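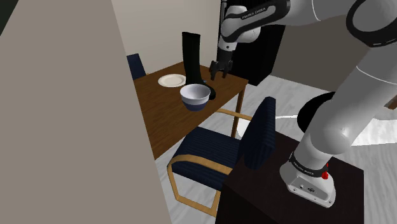 4. Reuse of field recordings in the Odwood catalog

4.1 Material

The Odwood catalog holds 3,536 field recordings made by a single composer, Thanasis Mitsotakis-Vlachou, and the session files for 189 finished pieces of electroacoustic and ambient music. The recordings are stored as separate audio files, each with a short text note. The notes differ a great deal. Some give the place, the microphone, the weather and the time of day. Others are one word long ("gate", "reeds", "again"). For this section we used the notes only to identify recordings, and we did not try to sort the sounds into types from the notes alone.

The session files were made in Galleo, the editing program used at Odwood from the start of the collection. A Galleo session keeps a list of every source file placed on its timeline, including files that were later muted. It does not keep a record of files that were auditioned and rejected. What we call reuse is therefore limited to what reached a timeline and was still audible in the final version. Muted material was logged separately and is taken up in Section 5.

Our copy of the catalog was frozen on 4 October 2021. Recordings added after that are left out, as are two pieces that were withdrawn by the composer and later revised under new titles.

4.2 Matching recordings to pieces

Matching was done in two passes. In the first, file names in the session lists were compared with file names in the catalog. This settled most cases but left a group of sources that had been renamed, trimmed or bounced to a new file before use. In the second pass, one of the authors listened to each unmatched source next to the likely originals. A match was accepted when a distinct event, such as a bird call or a door closing, could be heard in the same place in both files, or when the composer confirmed it in writing.

Pitch-shifted and time-stretched files caused the most trouble. A recording slowed to a small fraction of its speed may keep nothing that a listener would call an event. In these cases we relied on the composer's own working notebooks, which list processing steps in order. Where the notebook and the ear disagreed we marked the source as unresolved and did not include it. We would expect this to lower the counts for the later pieces, where stretching is used more heavily.

We also had to decide what to do about low-frequency filtering. Many sources were high-passed at 300 Hz before they were placed in a session, which removes most wind noise but also much of what identifies a place. We treated a filtered copy and its original as the same recording throughout. A reader interested in timbre might prefer to separate them – the filtered and unfiltered versions are often used for quite different purposes in the same piece – but the session lists do not always say which one was chosen.

4.3 Results

Of the recordings in the catalog, 566 appear in at least one finished piece. This is 16 percent of the total. The remaining recordings were never used in a form that we could trace.

Use is uneven. Most of the recordings that were used appear in a single piece. A much smaller group comes back over and over, sometimes across many years. The Dosora harbor recordings are the clearest case. They were made in one visit in May, over two nights, and they are heard in early drone pieces, in the music for dance, and in the last of the song settings. In the early works they are left nearly whole, with long fades at each end. By the time of the song settings they have been cut into short fragments that sit under the voice and are easy to miss on a first listening.

The gap between recording and first use was longer than we had assumed. We began with the idea that a composer who records constantly would draw mainly on new material. In the Odwood catalog this holds only for the commissioned works, which had fixed deadlines and often a fixed location. In the uncommissioned works, the usual pattern is for a recording to sit unused for several years and then to be taken up with others from the same trip.

We asked the composer about this during the second interview. His answer was short. "I have to forget where I was standing," he said. "If I still remember it I only hear the memory, and I can't cut it." He added that the Dosora tapes were an exception, and that he had started working with them on the train home.

4.4 Reuse and release format

The Sarmiento releases deserve a separate comment. Sarmiento issued the composer's music on cassette and later as downloads, and the label asked for pieces that would fill a side without a break. The pieces written for cassette draw on fewer recordings than the concert works of the same period, and hold each of them for longer. A single recording may run for most of a side. The download releases had no such limit on length, but the habit seems to have carried over, and the later pieces keep to the same proportions.

This makes simple counts of sources per piece hard to compare across formats. A concert work with many brief sources and a cassette side with a few long ones may contain the same total duration of field material. For that reason we report durations as well as counts in Table 3, and the discussion in Section 6 is based on durations wherever both are available.

4.5 Limits

The catalog is the work of one person, and nothing here should be read as a claim about ambient or electroacoustic composers in general. Odwood is also unusual in having kept its session files in a readable state. Most private studios of this kind have lost at least part of theirs through changes of software.

Two further points affect the figures. First, the composer deleted recordings now and then during the early years, before the catalog was begun, and he has no list of what was removed. The proportion of used recordings is likely to be somewhat too high for that period, as a file that had gone into a piece would have been kept. Second, our matching depends on the notebooks for heavily processed sources, and one notebook is missing. The pieces it covered were matched by ear alone and are marked with an asterisk in the appendix.

Unresolved sources are listed in the appendix by session, with the processing steps where these are known.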